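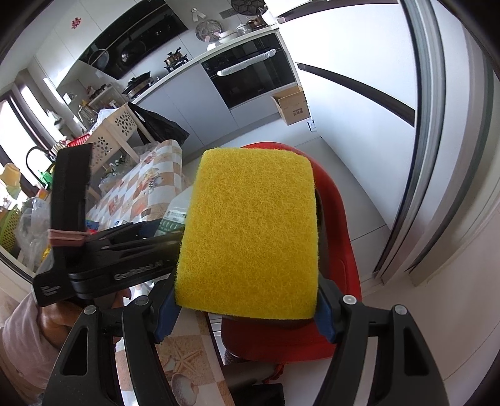
Yellow scouring sponge, with the kitchen behind it.

Welcome to the kitchen page! I'm Ngaio Faulkner, and I have been putting up pictures of everyday cleaning things for a while now, because I love seeing what other people keep beside the sink. You can have your grand dining rooms and your show gardens – give me a room with a kettle on the shelf and jars next to it, and I could stay there all afternoon.

The sponge gets the top spot and I think it deserves it. Yellow is such a good color for a sponge! You can find it in a full sink, and when it starts to go gray you know it's time for a new one. I also like how much fuzz there is on the face of this one. Hala El Idrissi wrote to me in August to say that she cuts hers in half before she uses them, one half for pans and one for the counter, and I've been doing it ever since.

There is plenty of red to enjoy in this kitchen too. The chair is red, the basket over on the left is red, and there's a red paper-cut stuck up on the cabinet. I'm very fond of the beige wooden cabinet with the flower-shaped cut-outs as well. My aunt in Zarnmont had a cupboard with cut-outs (hers were hearts) and we were forever pushing raisins through them when she was out of the room. Dusting them was a job for a cotton swab and a patient child.

And then the tablecloth, checkered squares with seashells and starfish. I had a plain blue one for years and now I want the seaside! If anyone knows of a pattern like it in a 60 inch round, please write. Said Lamrani has already sent me three suggestions and they were all lemons. Lovely lemons, Said, but I'm holding out for starfish.

The next one is for the laundry crowd, who have been very patient with me through all the teapots.
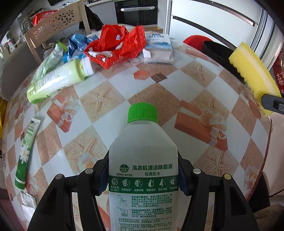 How often should I clean the inside of my washing machine?
Once a month is a good habit for most homes, and sooner if the drum starts to smell. Go by the machine's manual if it says something different.

Dettol washing machine cleaner, in the pine scent. I do like a bright green cap, and the little drawings low down on the label are a treat, especially the measuring cup marked 200ml. More labels should have drawings! The tablecloth shows off its other side of things here, with orange gift boxes tied in white ribbon and pale peach roses in among the starfish.

Nabila Ait Ali asked for more laundry pictures and she'll get them. I have a whole batch of soap dishes to sort first – 80 of them, and I'm enjoying every one – and after that it will be pegs, scrubbing brushes and a very handsome enamel bucket from Abdelkrim Gaber. Keep writing in, I read everything.

Last updated: 14 September 2001
Contact Ngaio | Copyright Ngaio Faulkner | Back to top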